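Does Sugar Really Make You Hyper?

You have probably heard a grown-up say it at a birthday party. "No more cake! They'll be bouncing off the walls!" Lots of people believe it. Teachers believe it. Your grandma may believe it. But believing a thing and checking a thing are different jobs, and this page is about checking.

First, what is sugar?

Sugar is a kind of food your body burns for energy. Table sugar comes from two plants, sugar cane and sugar beets. There is sugar in fruit too, and in milk. Bread has starch, and your body chops starch up into sugar after you swallow it. So if sugar made kids wild, you might expect a bowl of plain noodles to do a bit of it as well. Has anyone ever told you to calm down because of noodles?

When you eat something sweet, the sugar goes into your blood. Your body notices and sends out a helper called insulin (say it IN-suh-lin). Insulin helps move the sugar out of the blood and into your muscles and other parts, where it gets used or stored. In a healthy person this goes on all day long without anyone feeling it.

So where did the idea come from?

Think about when kids eat a lot of sweets. Birthdays. Halloween. The last day of school. Now think about what else is going on. There are friends, games, loud music, costumes, and maybe nobody has had a nap. Any of those could make you run in circles. The cake just happened to be there, and it got the blame.

When two things happen together, it is easy to think one caused the other. Roosters crow in the morning, but a rooster doesn't pull the sun up.

How would you check?

Suppose a boy named Vsevolod wants to find out. He gives his friend Sakda a sweet drink, and Sakda jumps on the couch. Is that proof? I don't think so. Sakda might jump on the couch every day. He might be jumping because he knows he is in an experiment.

A better test needs two groups of kids. One group gets a drink with real sugar. The other gets a drink that tastes just as sweet but has no sugar in it. The kids don't know which drink they got. The people watching them don't know either. That is called a blind test, and it doesn't mean anyone's eyes are closed. It means they can't be fooled by what they expect to see.

Snacks are a tricky thing to test, too, because people seldom eat one food by itself. Cake comes with a drink. A sandwich may have sweet sauce in it.

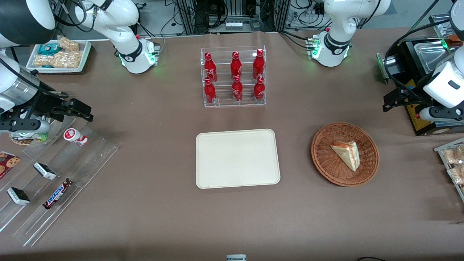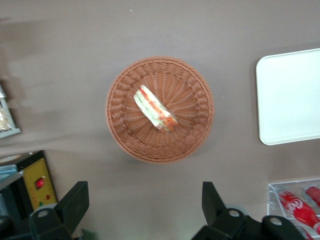
Two snacks in round baskets: a slice of cake in the first picture, a sandwich wedge in the second. Which would you blame for a noisy afternoon?

What did the tests find?

Scientists have done blind tests like this many times. When they put the results together, the kids who had sugar did not act any wilder than the kids who had the pretend stuff. A small effect on a few kids is hard to rule out – scientists are careful about saying "never" – but the big, bouncy effect people talk about did not show up.

One test was sneaky. Some moms were told that their sons had just had a lot of sugar. It wasn't true. The boys had been given a drink with no sugar at all. Those moms still said their sons were more hyper than the other moms did. They saw what they were looking for.

Wait, what about cola?

Good question. Many colas have caffeine in them as well as sugar, and caffeine is a different thing. It really can make people feel more awake or jittery, and it can make it hard to fall asleep. Coffee and many kinds of tea have it. So if somebody says "the soda did it," ask which part of the soda they mean.

Does this mean sugar is fine?

No, and be careful of anyone who tells you so. Germs in your mouth feed on sugar and make acid, and the acid wears holes in your teeth. If you fill up on sweets, you may not have room for the foods that help you grow. Those claims have been checked too, and they held up much better.

Words to know

Insulin: a helper made in your body that moves sugar out of the blood.
Blind test: a test where people don't know who got the real thing.
Caffeine: something in coffee, tea and many colas that can keep you awake.

Try it yourself

Ask three grown-ups if sugar makes kids hyper. If they say yes, ask how they know. Write down what they tell you, and put a star next to any answer that came from a fair test.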